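Baiba Pētersons
December
19 shares

4. What the merger consultation measured

The joint council of Prendale and Ranen has described its merger consultation as proof that residents on both sides of the river wanted a single authority. We are not persuaded. The claim rests on an online survey run through Woltico, a set of drop-in meetings, and a summary report prepared by the consulting firm Fuentealba. We take these in turn, starting with the survey, as it carries most of the weight in the council's own account.

The survey's opening question asked whether the respondent supported "better joined-up local services." A resident could agree with that and still oppose the merger. The question that named the merger came near the end, after a page of text on expected savings, and it could be skipped. The report folds the answers to both questions into one measure, labeled "support," and gives no separate result for either. We asked for the separate results and were told that they had not been kept in that form. 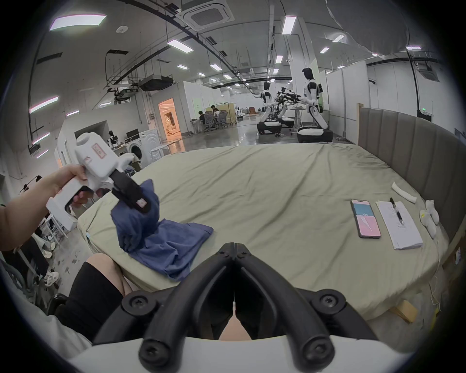 Selective reading of survey answers is an old problem in local government research, and it doesn't require bad faith. An analyst picks up the part of the material that is easiest to hold and treats the rest as if it had come along too. The navy blue garment in Figure 1 has one fold clamped and lifted into a twisted bunch, while the rest stays draped over the edge of the bed. The Fuentealba summary handles its open comments in much the same way. A handful about bus timetables and bin collection are quoted at length, with several lines of discussion for each. Comments about the loss of the Ranen council chamber are mentioned in a single sentence, under "other matters."

Nor can we say who answered. Woltico did not ask for an address, only for the name of the town the respondent "felt closest to." That may be a fair question in a study of local identity. It is a poor way to find out whether the people who would pay the new local tax had been heard. Employees of both councils were invited to take part by internal email, and the report doesn't say whether their answers were counted with everyone else's. 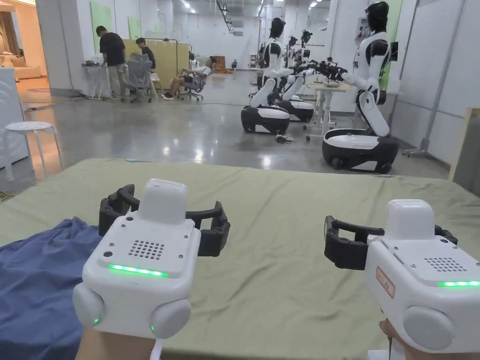 Siv Engebretsen has objected, in comments on an earlier draft, that we are holding the council to a standard no consultation could meet. People who care will answer, she argues, and people who don't will stay home, whatever the wording. She also points out that the law required the council only to consult, and that it went further than it had to by holding meetings in both towns.

We accept the point about the law. The trouble is with what was said afterward. A council that has met a modest duty is free to say so. This one told the regional ministry that it had a mandate, and the ministry repeated the word in its approval letter without asking to see the questions. If the consultation was never meant to show majority support, it should not have been cited as showing it.

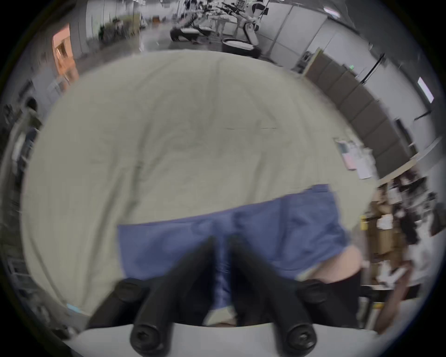 The meetings do little to repair this. Attendance sheets survive for two of them, both in Prendale, and the notes from the Ranen meetings are unsigned. Where notes exist, they record topics ("parking," "school places," "name of new council") without saying which way the speaker leaned. The report nevertheless calls the mood "broadly positive." We could find no passage in the notes that supports this, and none that rules it out. The council's written reply to our query said the phrase reflected the impressions of those present. It did not say which of those present.

There is a milder reading. Officers may have believed the merger was sensible on financial grounds, which it may well be, and treated the consultation as a step to be completed. We find this more likely than any plan to mislead. It still leaves the ministry's decision resting on evidence that was never collected.

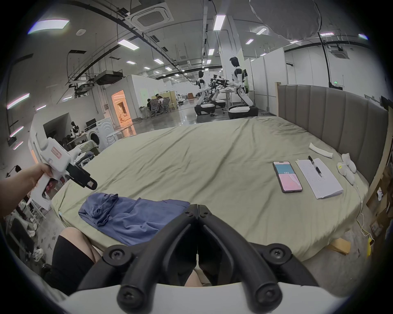
4.1 The savings estimate

The savings figure printed in the survey came from an early Fuentealba paper that assumed one head office and one payroll system from the first day. Neither assumption appears in the final merger plan, which keeps both town halls open and leaves the payroll question to a later review. Respondents were shown the older figure throughout. We have asked the council whether it was corrected at the meetings and, at the time of writing, have had no answer.

4 comments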